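Flotedero Community Kitchen – Progress Report to the Beltano Fund
Reporting period: spring through August

We're very glad to send this second report. When we wrote in the winter, the Flotedero kitchen had a working sink, a stove on loan and shelves that leaned. It now has regular cooking sessions, a waiting list, and a tabletop that gets cleared and set again several times a day. Your grant paid for most of that, and we'd like to show you where it went.

What we set out to do

The plan you approved had two parts. The first was to furnish the teaching corner so that people relearning everyday kitchen tasks (after an illness, after a move into their first apartment, or after years of somebody else doing it all) could practice at a proper table. The second was to put together a stock of ordinary household things for them to practice with: bowls, cups, trays, cloths, brushes. We wanted things people would have at home, in colors that are easy to tell apart.

The teaching corner

The corner is finished and we love it! The light wooden top went in during April, a couple of weeks behind schedule. Our first order from Hellwig came in the wrong depth and had to go back, and they were good about it and covered the return. The shelving went up in May. We had budgeted for new lamps as well, but once the old blinds were down the corner turned out bright enough for daytime sessions, so we've held that money over (see below).

Household stock

We bought some 135 pieces altogether, from the Urnetti outlet and from two house clearances, which gave us a nice mix of new and well used. The clearances were the best value by far. One of them gave us nearly all our small bowls and cups, and people really do seem more at ease with a cup that looks like it has lived in a kitchen for a while.

The most popular exercise is still clearing and sorting a mixed table. We put out a square green tray, a bowl, a couple of small cups and then a heap of odds and ends on a shallow orange-red dish – a brush, a cloth, whatever else is in the box that day. The task is to get everything into a sensible place. 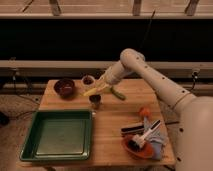 It sounds simple, and for some people it is, the first time. Then we ask for it again with the dish pile first, or with the cups kept upright, or with the tray turned the other way, and it gets a good deal more interesting. Long, thin things are the hardest. They roll, they poke out past the rim of whatever they're put in, and they always seem to be under the cloth. We've started adding one or two to every set on purpose.

Small cups have also been a useful lesson for us. The low, wide ones are easy to move and easy to stack. The narrow ones tip if they're picked up in a hurry, so we now bring them in from the second session on.

Sessions

We run 4 sessions a week, up from two in the winter. Each one lasts ninety minutes, including the washing-up, which we count as part of the teaching. The morning slots fill first. We tried an evening session in June and it was quiet, but the people who came asked us to keep it, so it's continuing through the fall and we'll look at it again then.

Money

The corner came in slightly under budget, thanks mostly to the blinds. With the unspent lamp money we have $600 in hand. With your agreement we'd like to put it toward lidded storage boxes, one per exercise set. At the moment the sets share open crates, and setting up takes longer than it should. A labeled box that can go straight from the shelf to the table would save us plenty of time between groups.

What's next

Over the coming months we want to write up the table exercises as short cards, so that people can take one home and try it in their own kitchens. We have drafts for the sorting set and the drying-up set. The tray-laying one is being rewritten after a very lively session in which everyone disagreed about where the bowl goes.

You're warmly invited to come by and take a turn at the table. Mornings are best, any time after nine.

The Flotedero kitchen team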